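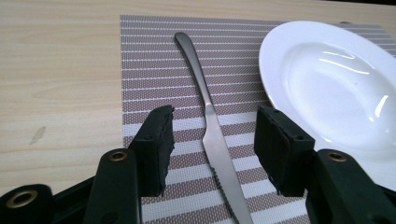 Slide 1. Place setting, dining room side: knife, soup-style plate, striped mat.

Speaker notes, Elvia Palacios. Talk for the Sutter hospitality operations day, 7th August. 25 minutes plus questions.

Leave slide 1 up while people sit down. Don't start until the doors are closed.

Opening

Good morning. I run the dining room at Somness, a residential conference center with 80 seats for lunch and dinner. I came up through serving. I have never written a line of code, so if your question is about motors, please save it for the Dridska people, who are on after the break.

I'm going to talk about table setting. It is a small job. In our house it was done twice a day by the same people who then served the meal, and we have been moving part of it over to machines. I want to tell you what happened to the schedule, to the pay conversation, and to the people.

(Point at the slide.) A knife on a striped mat, a plate next to it. To a server that is two seconds of work and no thought at all. For a gripper, it is a flat piece of steel lying on cloth or weave with very little to get hold of. Everything I say this morning comes back to that difference.

What we did before

Set-up for lunch started at ten. Four people laid mats, plates, knives, forks, spoons, glasses, in that order. Reset after lunch, same again for dinner. Hard on the wrists and the lower back. Boring, but people talked while they did it. Remember the talking, I come back to it.

What we changed

We started in December, in the small room only, 14 seats. The project name was Firetberg. Nobody on the floor liked the name, so on the floor it was "the setter."

First stage was demonstration. Servers did the set-up with hand-held grippers in place of their own fingers, so the system could learn from how they did it. Pick up the knife, put it down straight, let go without dragging the mat. It was slow. Some people found it interesting and some hated it.

Pause here. Ask for a show of hands: who has asked floor staff to train a system? Who paid extra for it?

We did not pay extra at first. That was my mistake and I'll say so. Staff came to me and said, you are asking us to teach our own job to a machine, at the normal rate, on top of a normal shift. They were right. From the second month demonstration hours were separate hours, at a higher rate, and voluntary.

What the machine does now

Lays mats. Places plates. Places knives and forks on the left and right as told. It does this in the small room before breakfast.

It does not do glasses. It does not notice a mark on the table. It will set a plate over a crumb. So a person still walks every table with a cloth, and that walk has become a real task with a name on the rota. We call it the check.

Don't skip this part even if short of time: the check was missing from the original plan. The plan said set-up hours in the small room would go to zero. They went down by half. If someone shows you a plan with a zero in it, ask who looks at the tables.

What changed for people

Hours. No one lost a job. I can say that because we wrote it down before we began, and I'd advise the same. Two people moved to later starts. One was glad, one was not, because the early start fit around school pickup. We moved her back.

Skill. New servers used to learn the room by setting it. They learned where the wobbly table was, which seats were tight. Now a new starter in the small room can get to the first service without having touched most of the tables. We now have every new person set by hand for their first 2 weeks, machine or no machine.

Talk. Back to this. The ten o'clock set-up was when people swapped shifts, passed on that a guest had complained, told the new one what to do about the side door. With fewer people doing it, that stopped, and I started hearing about problems a day late. We added a short stand-up meeting before lunch. It does some of the same work. The staff tell me it is not as good, and I agree with them.

Body. Fewer complaints about wrists in the small room team. I don't have enough people to call that a result, so please don't quote me on it.

What I would do differently

Pay for demonstration time from day one.
Put the check in the plan.
Let servers say which tasks go first. They would have picked carrying plate stacks, which we still do by hand.
Tell guests. They ask, and the server should have an answer.

Next

The large room is not decided. I've asked for another season in the small room first. Staff vote on the order of tasks before anything moves.

Questions. If none come, ask the front row what they do about glasses.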